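Smoky plastic desk organizers: how do you keep them from turning into a junk box?
Home Help Forum > Desks & Small Storage
Posted 07/09/2021 by Raili Oksanen

I have reached the age at which a person buys drawer organizers on purpose. Two of them, both in that see-through smoky plastic that looks so grown-up in the store. One is a small unit with drawers stacked one over the other. The other is an open-top box split into compartments by thin walls.

I bought them to sort out the small stuff in my desk: cables, adapters, bits of wire, binder clips, the spare key to a bike I no longer own. For nine days they were beautiful. Then I put things in them.

My trouble is with the drawer unit more than the box. The tint is dark enough that I can tell something is in a drawer and not dark enough to hide the fact. So I get the mess and the mystery together. I opened the bottom drawer this morning fully expecting the stapler and met a charger for a phone I gave away in July of some other year.

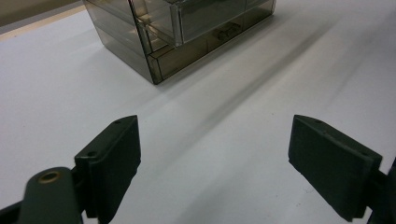 Smoky drawers on the white table, with something dark in the lower one.

What I'd like to know:

Do people label these, and if so, with what? I tried a paper sticker from a Kimora label set and it came off leaving a gray rectangle of glue that is now the most visible thing on the drawer.

Is there any sense to what goes in drawers and what goes in an open box? At the moment my system is "whichever is closer."

How do you clean the things? They show every fingerprint I have ever had.

Please don't tell me to own less. My sister has covered that.

Gebhard Kuster
Member, 3,067 posts

I've had smoky plastic on my desk for longer than I've had the desk, so let me take these in order.

Labels. Skip paper. Use a white paint marker on clear tape and put the tape on the top edge of the drawer front, where the light catches it. Dark ink on dark plastic is a label for bats. When you change your mind about a drawer (you will, usually by the weekend) you peel the tape and do it over. Pull it slowly and at a low angle.

For the glue you already have, put a dab of cooking oil on it, leave it ten minutes, rub with a soft cloth, then wash with dish soap and lukewarm water. Keep rubbing alcohol and window cleaner with ammonia away from it. Acrylic can craze, which means a web of tiny cracks, and then you'll remember the glue fondly.

Drawers or box. Things you reach for daily go in the open box, standing up if they'll stand. Things you want maybe once a month go in the drawers. Wire is the one I'd argue over. Short pieces do fine in a compartment if you coil each one and put a twist tie on it. Long ones climb out. I keep anything longer than my forearm on a hook inside the closet door, where it can tangle with its own kind.

Fingerprints. Microfiber cloth, slightly damp, no paper towels. Paper towels put fine scratches in the shiny panels and you'll see them every time the sun comes in. Wipe the dust off before you rub, or you're sanding.

Also, line the drawers. A cut piece of thin felt stops everything from sliding to the back when you pull one open. I used the leftover end of a Lostero shelf liner and it has held up fine, though the color is regrettable.
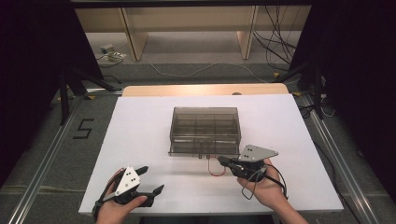
Can an open-top divided box be stacked under the drawer unit to save space?

Only if the walls are thick and the unit sits squarely on all four sides, and even then you lose the use of the box, so side by side is the better plan.

nameo_fan29
New member, 2 posts

just get the Nameo ones, they're white and you can't see in so you don't have to care. mine have been full of I don't know what for years and it's very peaceful

Raili Oksanen

Thank you, Gebhard. The oil worked on the glue. It also got on the drawer, the table and my sleeve, but the gray rectangle is gone and I'm counting it. The bottom drawer now has tape on it that says CHARGERS, OLD, so at least it's a warning.

I moved the clips to the open box and nearly all the wire to a hook. The compartments are a bit narrow for my tape measure, so that's living in the top drawer with a felt liner cut from a Trình placemat my sister gave me. She hasn't noticed yet.

nameo_fan29, I did think about it for longer than I'd like to admit.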